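Chapter 4
Debriefing: What Happens After the Game Stops

In this chapter
Why the talk afterwards takes longer than the game
The three rounds of questions
Silence, and how to sit in it
The group that hated it
Running a debrief when you are out of time

Ask a room of adults what they remember from the last staff training day and most will mention lunch. A few will recall that they had to build something out of spaghetti. Almost none can tell you what the spaghetti was for.

The spaghetti is rarely at fault. Someone chose a decent activity, read out the rules, blew a whistle at the end, said "Great energy, everyone" and moved on to the fire exits. The group was left holding a mildly embarrassing experience and no idea what to do with it. Chapters 1 to 3 dealt with choosing a game, explaining it and keeping people from hurting each other while they played. This chapter deals with the part most facilitators skip, usually on the grounds that it is awkward.

It is awkward. You get used to it.

A Saturday in Berport

Leopoldo Contreras had been running group sessions for two years when the Biscombe rowing club hired him for its pre-season camp. There were 40 rowers, a hall that smelled of liniment and a programme with a game in every gap. He ran a blindfold maze before morning tea, a rope puzzle after it and a trading game that went until lunch. By his own account it was the best-organised day of his career. Nothing ran late. The cones were colour-coded.

At three o'clock one of the senior rowers asked him, quite politely, whether they would be doing any team building.

Contreras tells this story to every trainee he meets, and he doesn't come out of it any better with practice. His trading game had produced a first-rate argument between the two halves of the club, the early-morning squad and the evening squad, who had been quietly annoyed with each other for years over who left the boats dirty. It all came up. He could hear it from across the hall. Then he checked his watch, thanked them and handed out the next set of ropes.

What a debrief is

For our purposes, a debrief is a guided conversation, held soon after an activity, in which the people who took part work out what happened and whether any of it matters outside the room. The word came to us from military and aviation circles, which is why some participants sit up straight when they hear it. If your group includes teenagers, call it a chat.

A debrief is not a speech. New facilitators tend to see the lesson coming from a long way off and run out to meet it. "So what we learned there was the importance of communication," they say, to people who were about to say something far more interesting about Gary. Once you've announced the lesson, the group will agree with you, because agreeing gets them to the biscuits.

The three rounds

Most of the methods in this chapter are variations on a pattern we will call the Mander rounds, after the camp where your authors first learned to do it badly. Each round has its own sort of question, and the order matters more than the wording.

Round one asks what happened. Keep it dull. Who spoke first? When did the plan change? You'll find that two people who stood shoulder to shoulder through the whole game disagree about nearly everything, and they'll enjoy saying so. 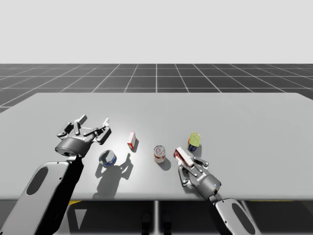 Round two asks what it was like. Some groups will pour their hearts out and some will say "fine". With the second kind, ask about a moment instead of a feeling: "What was going on for you when the rope went slack?" gets a better answer than "How did that make you feel?", which has been known to empty a room.

Round three asks where else this turns up. Leave it until last, and leave it to them. Had Contreras reached round three in Berport, somebody would have mentioned the boats.

A word about silence

You will ask a good question and get nothing back. Count to ten in your head — slowly, not the way you count when you're nervous — and keep your face friendly. Someone will crack. If it's always you, turn to the Chávez pairs method on the next few pages, where people talk to a neighbour before they talk to the room.

Before you read on

Think of a group activity you took part in and disliked. Write down what you were asked afterwards, if anything. Then write down the one question you would have liked to answer, and keep the page handy. You will need it for Exercise 4.2.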